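Ticket 26-30: Label printer skips every third label
Status: Solved
Opened by: Costel Căpraru
Site: Stellton stockroom

Hi all! Love the new label setup, it has made shelving so much faster, but there's one odd thing. When I send a batch from Amoseck, the printer does two good labels and then feeds a blank. Single labels come out perfect every time. I've swapped the roll, cleaned the head and restarted everything, twice. Same result.

Reply from support
Thanks Costel, great notes! Can you tell us the label size set in Amoseck and the gap setting on the printer itself? Also try a batch of 7 from the printer's own test menu, with the computer unplugged.

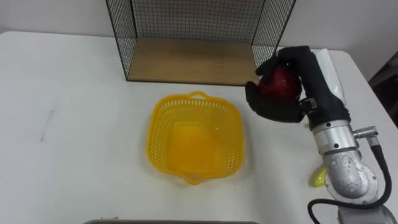 Costel
Test menu batch was flawless, all 7! So the printer is fine, which made my morning. Amoseck says the gap is 3 mm. The printer menu says 2. I never touched either one, but we did update the driver on May 18, 2023 and I think the blanks began after that.

Reply from support
That's the culprit, I'd bet on it. The update puts the gap back to default. Set the printer to 3, save, run calibration, then send a batch of 30.

Costel
YES! 30 labels, no blanks, and the text is better centered than before too. I've written the setting on the lid. Could someone check the Clinditberg printer? They got the same update.

Support
Clinditberg had the same mismatch, now fixed. Closing this one. Next driver update is due in July, so please check the gap again then.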